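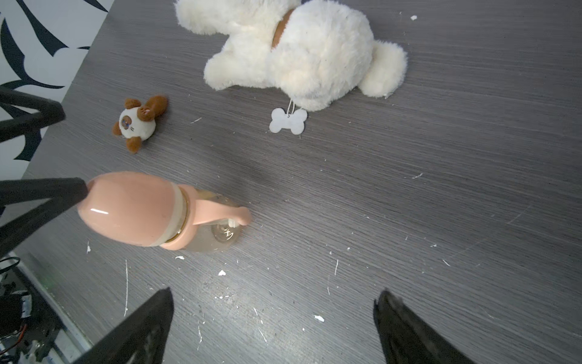 Upendo Mwakalinga wrote to me last month that soft toys should never go in the washing machine, only in a basin, and only with soap for wool. I thought about this for a long time, longer than a toy deserves maybe. I have washed ours both ways now, so I will write what I know.

The white dog is called Pyo. He has fluffy fur, a tan collar and a small white tag like a bone, on a string. The tag is blank. My daughter wants to write his name on it, but I am afraid the ink will go into the fur the first time he gets wet, so for now he is a dog without a name on paper.

For the machine I use the wool program at 30 degrees and I put the toy inside a pillowcase with a knot. The small brown and white one came out of this very well. He has floppy ears and not so much fur, so there is little that can go wrong. With Pyo I was more careful. I washed him in the basin for 17 minutes (I had a timer, yes) and pressed the water out with a towel. You must not twist. I twisted a toy rabbit once and its neck was never the same.

Drying is the slow part. Pyo needed 36 hours next to the window, and I turned him each time I passed. Then I brushed him with an old baby brush, always in the direction of the fur.

The pink toy bottle is easier. A cloth with warm water and a little dish soap, also under the handle, where the dirt likes to stay. I don't put it under water, in case some gets inside and never comes out again. 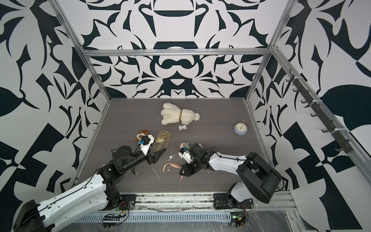 Why wash them at all if they lie on the floor again one hour later, my sister asked me on the phone, and I had no good answer for her. It is true that everything lands together in our house. The dog is on his side, the alarm clock with two bells is there too, and a glass jar, which should be in the kitchen and not with toys.

I told her that I wash them every 7 weeks and between this I only shake them out. She washes hers in May and then it is finished for the year – she has three boys and I don't judge.

The hooks are still empty. I had the idea to hang the small toys there by a loop of ribbon, but I did not sew the loops yet. If you have done this, please write me which ribbon holds, because the one I bought is too slippery for a knot.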